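Hirlow 사내 소식지 · 노럼(Norham) 공장 편

둥근 트레이 앞에 서던 사람들, 그리고 Skidow 이야기

글 노에미 콜레

지난 호에 선별실 이야기를 잠깐 꺼냈더니 복도에서 저를 붙잡고 물어보시는 분이 꽤 많았습니다. 로봇이 정말 들어오느냐, 언제 들어오느냐, 그러면 선별실 사람들은 어디로 가느냐 하는 질문들이었지요. 커피 자판기 앞에서 서서 대답하기에는 이야기가 길고, 제가 잘못 옮기면 괜한 소문이 될 것 같아서 이번 호에 지면을 좀 넉넉히 얻었습니다. 조금 길어지더라도 천천히 읽어 주세요.

우선 선별실을 잘 모르시는 분들을 위해 간단히 말씀드리겠습니다. 세척을 마친 원통 부품과 링 부품은 둥근 트레이에 담겨 작업대로 옵니다. 작업자는 트레이 안에서 부품을 하나씩 집어 파란 통에 옮겨 담고, 통이 차면 검사실로 넘깁니다. 말로 하면 이렇게 두 줄이면 끝나는데, 한 조가 근무 시간 동안 손으로 옮기는 부품이 거의 1,000개에 이른다고 하면 느낌이 조금 달라지실 거예요. 선별실 식구는 모두 16명이고, 그중에는 제가 이 공장에 처음 왔을 때 안전화 끈 묶는 법부터 가르쳐 주신 뤼시엔 롤랑 선배님도 계십니다.

Skidow는 바로 이 옮겨 담는 일을 로봇 팔에 맡겨 보자는 프로젝트의 이름입니다. 이름의 뜻을 물어보시는 분들이 계시던데, 저도 여기저기 여쭤 봤지만 아직 시원한 답을 못 들었습니다. 설비 쪽은 틸라훈(Tilahun)이라는 회사가 맡고 있고, 우리 공장에서는 공정기술팀의 이네스 데샹 님이 책임을 지고 있습니다. 지금은 컴퓨터 안에 작업대를 똑같은 배치로 만들어 놓고 시뮬레이션으로 동작을 맞춰 가는 단계예요. 실제 팔은 7월에 들어올 예정입니다.

시뮬레이션이라고 해서 저는 솔직히 그래프 같은 것이 잔뜩 나오는 화면을 상상했습니다. 그런데 이네스 님 자리에 가서 보니 나뭇결이 있는 작업대 위에 트레이와 통이 놓여 있고, 바닥에는 타일까지 깔려 있더라고요. 한참을 옆에 앉아서 구경했습니다. 점심시간이 다 지나가는 줄도 모르고요!

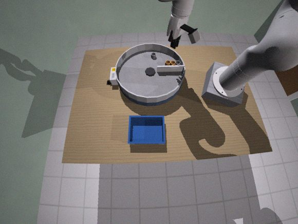 선별실에서 오래 일한 분들은 부품을 집는 일보다 부품을 '찾아 들어가는' 일이 더 고되다고들 하십니다. 저는 그 말을 몇 년이나 들으면서도 무슨 뜻인지 잘 몰랐는데, 이번에 화면을 보면서 비로소 조금 알 것 같았어요. 트레이 안에 칸막이가 하나 있고, 하필이면 주황색 원통 두 개가 그 바로 뒤에 나란히 붙어 서 있습니다. 위쪽 구멍은 잘 보이는데 아랫부분은 칸막이에 가려져 있지요. 오른쪽에는 회색 링까지 바짝 붙어 있으니, 손가락을 어느 쪽으로 넣어야 옆의 것을 건드리지 않을지 잠깐 생각하게 됩니다. 사람은 그 잠깐을 하루 종일 되풀이하는 셈입니다. 손목을 꺾어 칸막이를 넘기고, 더듬어서 잡고, 다시 빼내고요. 뤼시엔 선배님이 퇴근길에 늘 오른쪽 손목을 주무르시던 모습이 그제야 떠올랐습니다.

그래서 이네스 님은 트레이 한가운데처럼 집기 쉬운 자리부터 시작하지 않고, 처음부터 칸막이 뒤를 과제로 골랐다고 합니다. 쉬운 자리만 로봇이 맡고 어려운 자리는 사람에게 남겨 두면, 선별실 식구들로서는 하루가 더 힘들어지기만 할 테니까요. 이 부분은 선별실에서 먼저 강하게 요구한 내용이기도 합니다. 봄에 있었던 설명회에서 이잘린 마야르 조장님이 손을 들고 하신 말씀을 제가 적어 두었습니다.

"우리한테 남는 일이 제일 나쁜 일뿐이라면 저는 반대예요. 제일 나쁜 일부터 가져가 주세요. 그러면 저도 도울게요."

회의실이 잠시 조용해졌다가 박수가 나왔지요. 그날 오셨던 분들은 기억하실 겁니다. 그 뒤로 이잘린 조장님은 정말로 돕고 계십니다. 오후 근무가 시작되기 전에 공정기술팀에 들러서 사람이라면 이럴 때 어느 손가락부터 넣는지, 링이 원통에 기대어 있으면 무엇을 먼저 꺼내는지 하나하나 짚어 주십니다. 이네스 님 말로는 틸라훈에서 보내 준 설명서보다 그 이야기가 더 도움이 될 때가 많다고 해요. 설명서에는 부품이 늘 얌전하게 서 있거든요.

무엇이 달라지나

가장 많이 물어보신 것부터 말씀드리겠습니다. 선별실의 16명은 Skidow가 들어온 뒤에도 모두 노럼에 남습니다. 이 내용은 인사팀의 미레유 비달 님이 서면으로 확인해 주셨고, 게시판에도 붙어 있습니다. 다만 하는 일은 바뀝니다. 일부는 지금처럼 선별실에 남아서 로봇이 옮긴 통을 확인하고, 로봇이 집지 못한 부품을 꺼내고, 트레이를 갈아 주는 일을 맡습니다. 나머지는 검사실과 포장 쪽으로 옮기게 되는데, 누가 어디로 갈지는 아직 정하지 않았습니다. 희망을 먼저 받고, 면담을 하고, 그다음에 정합니다. 미레유 님은 면담을 한 번으로 끝내지 않겠다고 하셨어요. 처음 면담에서는 다들 "저는 아무 데나 괜찮아요"라고 하시는데, 두 번째 면담쯤 되면 그제야 진짜 하고 싶은 말씀이 나온다면서요. 저도 그런 편이라 웃으면서 고개를 끄덕였습니다.

임금에 대해서도 여쭤 봤습니다. 직무가 바뀌어도 기본급은 내려가지 않습니다. 교대 수당은 새 근무표에 따라 달라질 수 있고, 이 부분은 아직 노사 협의가 진행 중이라 제가 더 쓸 수 있는 말이 없습니다. 결론이 나는 대로 다음 호에 싣겠습니다.

교육은 이미 시작했습니다. 첫 반은 이잘린 조장님을 포함해 희망자로만 꾸렸고, 비상 정지, 트레이 교체, 간단한 오류 복구까지 배웁니다. 교재가 전부 영어로 왔기에 이네스 님이 저녁마다 조금씩 옮기고 있는데, 용어 때문에 고생이 많으십니다. '그리퍼'를 그냥 그리퍼라고 할지 집게라고 할지를 두고 교육 시간에 한참 이야기가 오갔고, 결국 다들 '손'이라고 부르게 되었습니다. 교재에는 그리퍼라고 적혀 있는데 입으로는 다들 손이라고 해요. 그러니 혹시 선별실 근처에서 "손이 안 내려와요"라는 말을 들으시더라도 놀라지 마세요.

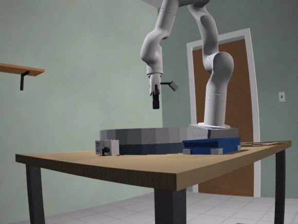 손이 내려오는 속도 이야기를 빼놓을 수 없겠네요. 교육 첫날에 가장 길게 이어진 토론이 바로 이것이었습니다. 틸라훈 쪽에서는 더 빠르게 움직여도 안전 기준에 문제가 없다고 했는데, 선별실 분들은 옆에서 하루 종일 같이 있어야 하는 처지라 생각이 달랐어요. 컨베이어만 해도 처음 들어왔을 때 익숙해지는 데 한 계절이 걸렸다고들 하시니까요. 그래서 화면을 함께 보면서 의견을 모았습니다. 팔이 아치처럼 굽어 올라갔다가, 검은 손가락에 아무것도 쥐지 않은 채 둥근 트레이 위 한참 높은 곳에 걸려 있는 자세가 있는데, 다들 이 자세가 마음에 든다고 하셨습니다. 저만큼 올라가 있으면 트레이 쪽으로 몸을 기울이기가 덜 무섭다는 것이지요. 뒤쪽 벽에 문이 있는 것을 보고는, 문을 열고 들어온 사람이 팔의 등 쪽을 먼저 보게 되니 바닥에 표시선을 꼭 그어 달라는 요청도 나왔습니다. 저라면 생각하지 못했을 이야기입니다. 이네스 님은 그 자리에서 바로 받아 적으셨고요.

결국 속도는 사람이 가까이 있을 때와 없을 때를 나누어 두 단계로 하기로 했습니다. 사람이 작업대 앞에 서면 느린 쪽으로 바뀌고, 물러나면 원래 속도로 돌아갑니다. 생산량 계산을 하시는 분들께는 조금 아쉬운 결정일 수도 있겠습니다만, 공장장님도 이 안에 동의하셨습니다.

숫자를 궁금해하시는 분들을 위해

이네스 님께 허락을 받고 한 가지만 옮겨 적습니다. 시뮬레이션에서 같은 조건으로 500개에 조금 못 미치는 묶음을 돌려 보는데, 최근 시험에서는 487개를 집게 해서 454개를 통까지 옮겼습니다. 저는 이 정도면 대단한 것 아니냐고 했다가 이네스 님께 조용히 한 소리를 들었어요. 떨어뜨리거나 잡지 못한 것을 결국 누군가가 꺼내야 하고, 그 누군가가 우리 선별실 식구라는 것이지요. 놓친 것은 대부분 칸막이에 바짝 붙은 부품이었다고 합니다. 사람에게 어려운 자리는 로봇에게도 어려운 모양입니다.

요즘 공정기술팀이 매달려 있는 것도 그 자리입니다. 위에서 곧장 내려가면 손가락이 칸막이 윗면에 닿을 수 있고, 옆에서 비스듬히 들어가면 이번에는 트레이 벽이 가깝습니다. 이잘린 조장님은 자기라면 링을 먼저 살짝 밀어 놓고 원통을 꺼낸다고 하시는데, 이 '살짝'을 로봇에게 어떻게 알려 주느냐가 숙제라고 해요. 얼마나 밀면 살짝인지, 어느 정도 힘이면 링이 넘어지는지를 정해야 하니까요. 조장님은 그걸 어떻게 말로 하느냐며 웃으시고, 이네스 님은 그럼 손으로 보여 달라며 빈 트레이를 들고 오시고,

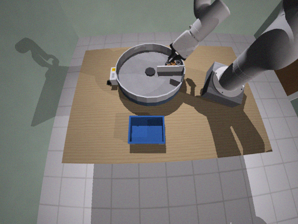

그렇게 둘이서 같은 동작을 몇 번이고 되풀이하는 것이 요즘 공정기술팀의 오후 풍경입니다. 제가 찾아간 날에는 뤼시엔 선배님까지 오셔서 셋이 되었습니다. 선배님은 자기 방법이 또 다르다고 하시더군요. 링은 건드리지 않고, 원통을 벽 쪽으로 기울인 다음 위로 빼낸다는 겁니다. 같은 작업대에서 그렇게 오래 함께 일한 두 분이 서로 다른 방법을 쓰고 있었다는 것을 그날 처음 알았다고 하셔서, 한참을 신기해하며 이야기를 나누셨습니다. 이네스 님은 두 가지를 다 시험해 보기로 했고, 결과가 나오면 선별실 게시판에 먼저 붙이겠다고 약속하셨어요.

뤼시엔 선배님의 말씀

선배님은 정년을 얼마 남겨 두지 않으셨습니다. 그래서 이 프로젝트를 어떻게 생각하시는지 꼭 여쭤 보고 싶었는데, 따로 자리를 만들면 말씀을 아끼실 것 같아 퇴근길에 주차장까지 따라 걸으면서 들었습니다. 아래는 선배님이 읽어 보시고 실어도 좋다고 하신 부분입니다.

"처음에는 서운했지. 내가 평생 한 일을 팔 하나가 한다고 하니까. 그런데 화면으로 보니까 그 녀석도 칸막이 뒤에서 쩔쩔매더라고. 그걸 보니 좀 가르쳐 주고 싶은 마음이 들었어. 내 손목은 이제 그만 쉬게 해 주고 싶고. 다만 젊은 친구들이 손으로 부품을 만져 볼 기회가 없어지는 건 걱정이야. 만져 봐야 아는 게 있거든. 테두리가 거친 놈, 무게가 이상한 놈, 그런 건 손이 먼저 알아."

이 말씀을 이네스 님과 미레유 님께 그대로 전해 드렸습니다. 그리고 지난주 회의에서, 새로 선별실에 오는 사람은 로봇 교육을 받기 전에 먼저 손으로 하는 작업을 익히도록 하자는 안이 올라왔습니다. 기간을 얼마로 할지는 의견이 갈려 있습니다. 선배님은 길수록 좋다고 하시고, 생산 쪽에서는 짧게 하자고 하시니, 아마 그 사이 어디쯤에서 정해지지 않을까 싶습니다.

저도 사실 걱정이 없는 것은 아닙니다. 선별실은 이 공장에서 가장 시끄럽고 가장 많이 웃는 방이거든요. 마주 서서 손을 움직이면서 아이들 이야기, 김치찌개 끓이는 이야기, 드라마 이야기를 하던 시간이 있었는데, 몇 분은 검사실로 가고 몇 분은 포장으로 가시면 그 시간이 어떻게 될지 모르겠습니다. 이잘린 조장님께 이 이야기를 했더니 조장님도 같은 생각을 하고 계셨는지, 자리를 옮기더라도 오전 쉬는 시간만큼은 같은 시각으로 맞춰 달라고 이미 신청해 두셨다고 해요. 작은 부탁 같지만 세 부서의 근무표가 걸려 있어서 생각보다 조정할 것이 많다고 합니다. 미레유 님이 표를 만들고 계시니 조금만 기다려 주세요.

앞으로의 일정과 부탁 말씀

7월에 팔이 도착하면 처음에는 지금 작업대 옆에 따로 설치합니다. 손으로 하는 작업은 그대로 계속하고, 로봇은 일부 트레이만 받아서 돌려 봅니다. 언제 본격적으로 넘길지는 날짜를 먼저 못 박지 않고, 선별실과 공정기술팀이 함께 결과를 보고 정하기로 했습니다. 설치 기간에는 선별실 뒤쪽 통로가 좁아집니다. 검사실로 가시는 분들은 조금 번거로우시더라도 안뜰 쪽으로 돌아가 주시고, 손수레는 반드시 앞문을 이용해 주세요.

시뮬레이션 화면을 직접 보고 싶으신 분은 오후 3시 이후에 공정기술팀으로 오시면 됩니다. 이네스 님이 계시면 설명도 들으실 수 있어요. 한꺼번에 여러 분이 가시면 자리가 좁으니 둘씩 셋씩 나누어 가 주시면 고맙겠습니다. 다른 부서 분들도 환영이라고 하셨습니다.

면담 신청서는 인사팀 앞 선반에 있습니다. 이름과 희망 부서만 적어서 내셔도 되고, 아직 마음을 못 정하셨으면 희망 부서를 비워 두셔도 됩니다. 혹시 글로 쓰기 어려운 이야기가 있으시면 저나 이잘린 조장님을 통해 전해 주셔도 괜찮아요. 그리고 칸막이 뒤의 원통을 꺼내는 자기만의 방법이 있으신 분은, 예전에 선별실에서 일하셨던 분까지 포함해서, 이네스 님이 애타게 찾고 계십니다. 빈 트레이는 공정기술팀 창가에 늘 놓여 있다고 합니다.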